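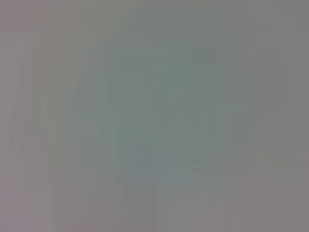

Progress report, second period
Project: Assisted packing at the Cituvness plant
Prepared for the Naidoo fund for work and skills
Written by Apolline Masson, project coordinator

1. Where we are

The second period of the project ended in March. In the first report I wrote mostly about the purchase and the safety study. In this one I will write about the daily use of the cell and about the people who work next to it, which was the request of the fund in your last letter.

The packing cell has one robot arm. It takes the filled jars of hand cream from the belt, puts them in cartons and passes the cartons to the closing table. Before, all this was done by hand on both lines. Now line A uses the cell on the early shift and on the late shift, and line B continues by hand as agreed in the work plan. The night shift does not pack.

The cell was planned to run on both shifts from the beginning of the period. The late shift started one month after the early shift. The delay came from the training and not from the machine, and I explain it in section 3.

2. The technical work

The supplier, Rasteo, finished the installation and gave us the final papers. We have accepted the delivery with one open point, the carton feeder. When the cartons come from the new lot, which is a little softer, the feeder sometimes takes two together. The arm then stops and waits for a person. Rasteo has changed the suction cups once. It became better, but I can not write that it is solved.

The program for the large jar is stable. The small jar gave more difficulty, as the lid is smooth and the grip must be more exact. Our technicians lowered the speed for this product and accepted the loss. At the present speed the cell closes 70 cartons per hour with the small jar. For the large jar we did not yet make a proper measurement, and I prefer to give no number before it is done.

A test of 1000 cartons was made together with the quality department. They opened the cartons by hand and compared them with the packing list. The result was good enough that quality no longer asks for a double check of line A at the end of the shift. They still take samples, in the same manner as for line B.

Maintenance is now done by our own people for the simple things: cleaning, changing the cups, restarting after a stop. For the rest we call Rasteo. The response was fast during the day and slow in the evening. The late shift has complained about this and they are right. We asked Rasteo for an evening contact and received an offer, which is at present with our purchasing office.

3. The people at the line

The team of line A has 6 persons per shift, the same as before the project. This was a condition of the grant and also our promise to the staff. What changed is what they do. The lifting of full cartons to the pallet is reduced, and the repeated movement of the wrist at the packing table has almost gone. In its place there is more watching, more filling of the carton feeder, and more decisions. When the arm stops, someone has to understand why.

For some colleagues this is welcome. One packer from the early shift told me that she goes home with less pain in the shoulder, and that she can again carry her shopping up the stairs. Another, on the same shift, told me that the day has become longer. When she packed by hand she could talk with the person in front of her. Now the two stand on different sides of the cell, behind the fence, and the noise of the feeder is between them. I had not thought of this when we drew the layout. We have moved the labeling table to the same side as the feeder, so that two people stand together for a part of the shift. It is a small correction and it cost almost nothing.

The training was planned as 4 sessions for each shift. On the early shift it went according to the plan. On the late shift we had to begin again after the second session. The material was only in English and in a very technical style, and several people followed with politeness but did not understand enough to restart the cell alone. We stopped, wrote the instructions again with short sentences and photographs from our own line, and asked two operators from the early shift to give the training. This worked much better than my first arrangement. The two operators received the trainer supplement for those hours – I think this should be the rule also in the next period.

There was also a question about the pay grade. The staff representatives say that a person who can restart and adjust the cell does different work from a packer, and should be paid for it. The management has agreed to review the grade. No decision is taken. I mention it because it is the subject I am asked about most often when I walk through the hall, more often than the robot itself.

4. Budget

The spending follows the plan except on two lines. Training has cost more, for the reason given above. Travel has cost less, since the visit to the Remon plant was replaced by two video meetings. We ask for your agreement to move the unused travel money to training. The signed table is in the annex.

5. Difficulties and risks

The open point with the carton feeder remains the main technical risk. If the softer cartons become the standard of the supplier, we will need another feeder or another carton, and neither is in the budget.

The second risk is that too few persons can adjust the program. On the late shift there is only one. When he is on holiday, the line goes back to hand packing after any serious stop. The team can do it, but then they do it with the old lifting, on a table which is now smaller.

6. Next period

We will train a second person on the late shift for program adjustment. We will measure the large jar. We will repeat the questionnaire on physical strain with the same questions as before the installation, and send you the answers without names.

The decision about line B was planned for this period. I ask to postpone it until the questionnaire is complete and the pay grade is decided. The line B team has asked for the same, and their letter is attached to this report.

Apolline Masson
Cituvness, packing department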